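Notebook, arm bench
25 Jun 2021

Friday, and a good long day of it, so I am writing this up with a cup of tea before I forget the small things. The plan was to carry on with the soft toy set for Unberg, "put the toy in the bed", which I had been rather looking forward to after all that time on cutlery. Soft things are so much kinder to work with. Nothing clatters, nothing chips, and if you drop one you just feel a bit sorry for it.

I started with the arm kept well out of the way and worked on where things begin. Last November's set had the toy in nearly the same spot every time (my doing, I'm afraid, I had a bit of tape on the table and was proud of it) and the model learned the tape mark beautifully and very little else. So no tape now. I put the toy down by hand wherever it falls, sometimes facing me, sometimes not, and I try to leave a decent stretch of bare table between it and the bed so that the carry is a proper carry.
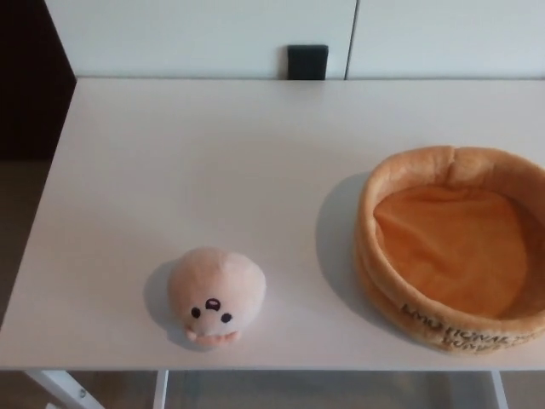 I went back and forth over whether the bed should move as well. The notes from Lubis say to keep the target still for the first batch and only then start shifting it, and I have gone along with that, though I did let myself nudge it a little towards the back now and again. If anybody disagrees, please write it in the margin and we can talk it over on Monday. My own feeling is that a few untidy ones early on do no harm at all.

Tally for the day: 69 runs kept, 9 thrown out. Of the ones thrown out, seven were me letting go too early, so that the toy caught on the rim and rolled back on to the table. That rim is thick and squashy and it will take hold of anything that brushes it. The other two were logging faults, where Rornero stopped writing joint angles halfway through and said nothing about it. I have put both files in the "odd" folder for whoever would like a puzzle. With today's lot we are at 1414 kept runs over the whole soft goods set, and I allowed myself a biscuit.

What helped most was slowing right down over the bed. I had been opening the fingers as soon as the toy looked to be past the edge, and from where I sit that is always sooner than you think. Now I go to the middle, wait a breath, lower a touch more, then open. It makes each run a little longer but they look much calmer on playback. 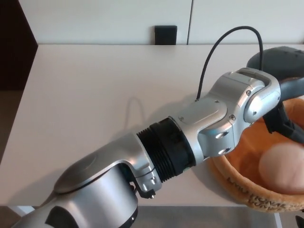

Gripper over the bed, fingers pointing down inside the rim.

Keep an eye on the black cable at the wrist, by the way. It stands up in quite a tall loop and I would like to tidy it, but last time I clipped it down it pulled on the far turns, so I have left it alone until we can find a longer one. Its shadow falls across the table too, and I do wonder what the model makes of that. Worth doing one short batch with the lamps moved, I think, just to see.

Still to do: label the kept runs, copy everything over to the Grosano drive, give the toy a going over with the lint roller. Batch two with the bed moving can start next week, bench permitting.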